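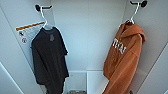
Speaker notes: looking after the staff room at Civia

Slide 1. Lockers
Thanks to Minttu Rissanen for the invite. Start with clothes. One hanger per hook, one garment per hanger. Wet coats stay out of the lockers.

Slide 2. Panels and edges
Wipe flat panels with a barely damp cloth.

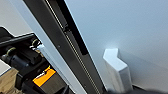 Go along the edges with a dry brush and don't spray into gaps. Pause for Joni's question about cleaners.

Slide 3. Sink
Rinse after each use and check both drains. Grit scratches a dark sink. 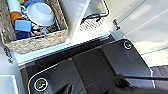 Sponges and cloths live in the basket by the sink. Replace them monthly. Budget is up to $300 a year.

Slide 4. Cupboard doors
Open by the handles, and keep fingers off the gloss. Buff with microfibre.

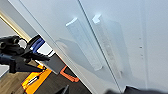 Slide 5. Questions
Stop by 11. Hand the roster to Stavros Stan.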